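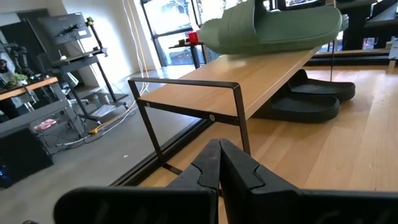
The case for slower demonstrations

Most complaints I hear about learned manipulation policies are complaints about the demonstrations. The policy hesitates above the object, opens and closes the fingers twice, drifts a little to the left and then commits. Go back to the recordings and the operator is doing the same thing. The network copied what it was given.

Shoe tidying shows this well. The task sounds trivial: take a slide sandal from wherever it has been left, put it on the shelf or under it, side by side with its partner. A slide has a thick sole and one wide strap, so there are two sensible grasps. The fingers can close on the strap, or they can pinch the edge of the sole. Both work under remote control. Mixed freely in one data set, they tend to produce a policy that aims between them and closes on air.

At Kasovby we collected 779 demonstrations of this task with four operators. The first 500 were gathered under a quota, and the quota was the mistake. Operators were paid by the shift but ranked by episode count, and the ranking was posted where they could see it. Median episode length fell through May. So did the usefulness of the episodes. Fast operators skipped the pause before closing the fingers, and in a wrist view that pause is where most of the information sits. With the fingers closed, they cover a good part of the lower view and the sandal is often behind them.

Sơn Kim, who ran the later sessions, dropped the ranking and wrote three rules on one sheet. Grasp by the strap unless it is blocked. Stop before contact for one full breath. If the grasp fails, release completely and back off before trying again. The remaining 279 episodes took longer each and cost more per episode. A policy trained on those alone placed the sandal correctly more often than one trained on the first 500. I would not claim a general law from a single task and a single shelf, but I have yet to see the opposite result.

The usual objection is that scale washes out operator habits. Trí Hầu has argued this to me several times, and he is right about noise. Random variation in approach angle averages out and probably helps. Habits are a different matter. An operator who always nudges the sandal against the shelf leg before lifting it adds a consistent bias, and more hours from that operator strengthen it.

A second objection is that strict rules give narrow data. They can. The answer is to vary the room and hold the technique steady. Move the shelf, change the sandals, record in the morning and again at four in the afternoon when the daylight comes in lower. Leave the clutter alone. None of this requires the operator to improvise with the hand.

Hand guiding has the same problem in a milder form. Pushing the arm around directly gives the operator a feel for contact that remote control lacks, and people slow down without being told. It also puts their forearm in the camera view. For floor-level work I still prefer remote control, with the rules enforced and about 95 practice episodes thrown away before anything is kept.

Groups publishing manipulation data should report episode length by operator alongside the total count. The timestamps are already in the logs.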